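Cuaderno de taller, teselas vectoriales de Uvmont
sábado, 17 de diciembre de 2022

Sigo con lo que quedó abierto: las etiquetas de los pueblos pequeños que desaparecen al pasar de zoom 9 a zoom 10 y vuelven a salir más abajo. El fallo está en los datos servidos. Lo he comprobado abriendo la misma tesela con dos visores distintos, y en los dos falta el punto en la capa de lugares. Con esto descarto el estilo, que era la sospecha inicial y en lo que se nos fue bastante tiempo.

Punto de partida: extracto de Uvmont recortado con el polígono nuevo, generador Elik en la rama de pruebas, base limpia. El polígono nuevo ya incluye la franja del embalse que antes quedaba fuera. No he tocado nada de la configuración del servidor. 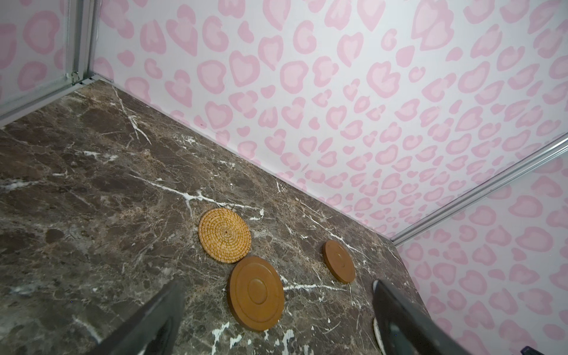 Importación

La importación ha terminado sin errores, con los avisos de siempre por relaciones incompletas en el borde del recorte. Los avisos son 33, guardados en el registro junto a la salida. Los he repasado uno a uno. Casi todos son rutas de autobús y líneas eléctricas que salen de la zona. Hay dos límites administrativos sin cerrar que sí nos afectan, porque de ellos sale el relleno de los municipios del norte. De momento los dejo fuera de la capa y apunto que hay que recortar con margen, cargar y volver a recortar después.

El índice espacial de la tabla de edificios tarda más de lo que debería. Creo que se crea antes de ordenar la tabla y después se rehace. Mirarlo en el script, en el paso que sigue a la simplificación de geometrías. No corre prisa.

Una cosa que se me olvida cada vez: si la base ya existe, Elik no avisa y añade encima. Quedan objetos duplicados y en el mapa solo se nota en las etiquetas, que salen un poco más gruesas por estar dibujadas dos veces. Borrar siempre el esquema antes de cargar.

Etiquetas de lugares

La consulta ordena por categoría y población y después limita el número de puntos por celda. En zoom bajo la celda es grande y el límite casi no actúa. A partir de zoom 10 cambia el tamaño de la celda y el orden se calcula otra vez, pero con la población como texto. Por eso "900" queda por delante de "2422", y en una celda llena el pueblo grande cae. El caso con el que lo he visto es justamente ese: un pueblo con population=2422 que pierde frente a una aldea.

He cambiado la conversión para que se haga una sola vez, al importar, en una columna numérica aparte. Los valores que no se dejan convertir (con puntos de millar, con el año entre paréntesis, con un "aprox." delante) pasan a nulo y se ordenan al final. Son pocos, y lo correcto sería arreglarlos en origen. Prefiero hacerlo a mano en OpenStreetMap, comprobando cada uno, antes que meter otra expresión regular en la importación.

Después del cambio he regenerado solo los niveles afectados. El pueblo de antes sale en todos los niveles que he mirado. Queda pendiente pasar la comparación completa, tesela contra tesela, con la versión publicada.

También he visto nombres repetidos donde hay un punto place y además un límite administrativo con la misma etiqueta. Eso ya estaba antes y es otro asunto. Lo abro como incidencia separada para no mezclar las dos cosas. 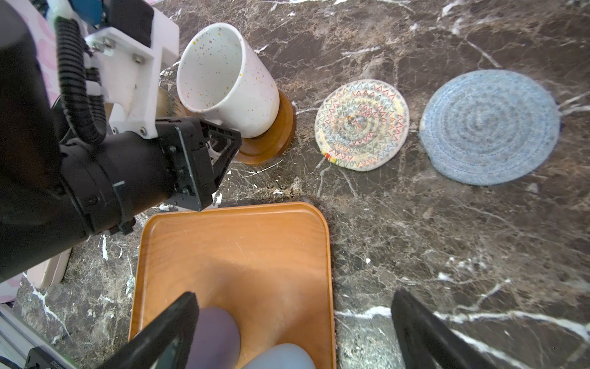 Taza blanca con motas de colores y bandeja naranja.

Tamaño de las teselas

He sacado la lista de teselas que superan el límite que nos pusimos. Son 28, todas en el nivel más bajo de detalle urbano y casi todas en el mismo núcleo, la parte vieja de la capital. El peso viene de los edificios: hay muchas partes de edificio con altura propia, y cada una arrastra sus atributos, incluidos varios que el estilo no usa.

Pruebas que he hecho, en este orden:

Quitar los atributos que no usa el estilo. Baja bastante y no cambia nada a la vista. Se queda.

Subir la tolerancia de simplificación en edificios. Baja un poco más, pero los patios interiores se deforman y algunas esquinas se cruzan. Revertido.

Unir los edificios que comparten pared y altura. Funciona en las manzanas regulares. En la parte vieja no une casi nada, que es donde haría falta. Lo dejo desactivado con una opción.

Redondear la altura al metro antes de unir. Con esto la unión sí encuentra parejas. En la vista inclinada no noto diferencia. Me gustaría que lo mirase alguien más antes de darlo por bueno.

Con la primera y la última juntas, de la lista quedan 9. Las que quedan las revisaré el próximo día, tesela por tesela. Mi impresión es que ahí el problema son los puntos de interés y los árboles, no los edificios, pero está sin medir.

Relieve

Las curvas de nivel salen del modelo de Nallska y siguen desplazadas respecto al sombreado. Es medio píxel del modelo, siempre en la misma dirección: uno de los dos procesos toma el centro de la celda y el otro la esquina. He corregido el de las curvas y el desfase desaparece en las laderas que uso de referencia. En el embalse queda una curva suelta en mitad del agua, que viene del propio modelo. Se puede quitar con la máscara de agua, aunque entonces hay que decidir qué hacer con las orillas.

La atribución de Nallska falta en el pie del mapa cuando solo está activo el sombreado. Añadida en el TileJSON de las dos fuentes.

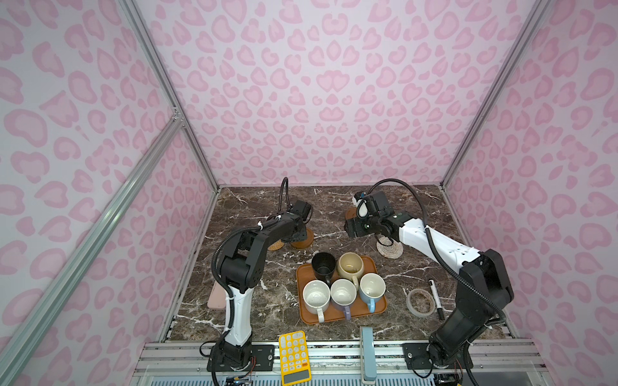 Servidor Chaimongkol

Sin cambios en producción. En la máquina de pruebas he subido el paquete nuevo y he vaciado la caché a mano. Durante un rato seguían llegando teselas antiguas, y era la caché del navegador: con la ventana privada se ve bien. Anotar en la guía que la versión tiene que ir en la ruta de la tesela. Si va solo en el TileJSON no sirve de mucho.

La compresión está activada dos veces, una en el paquete y otra en el servidor. Los navegadores se lo tragan, pero el cliente de escritorio da error de lectura. Quitada la del servidor para la ruta de teselas. Las fuentes tipográficas y los iconos sí deben seguir comprimiéndose allí.

Falta el rango de glifos con los caracteres tailandeses. Sin él, las etiquetas en modo multilingüe salen vacías y el registro se llena de peticiones fallidas. Los glifos están generados en local, falta copiarlos.

Pendiente

Comparación completa con la versión publicada.
Recorte con margen para los dos límites sin cerrar.
Medir puntos de interés y árboles en las teselas que siguen pesadas.
Decidir la máscara de agua en las curvas.
Copiar glifos a pruebas.
Publicación de Uvmont en enero, si la comparación sale limpia. El registro y la lista de teselas están en la carpeta de salida, junto a la configuración con la que se han generado.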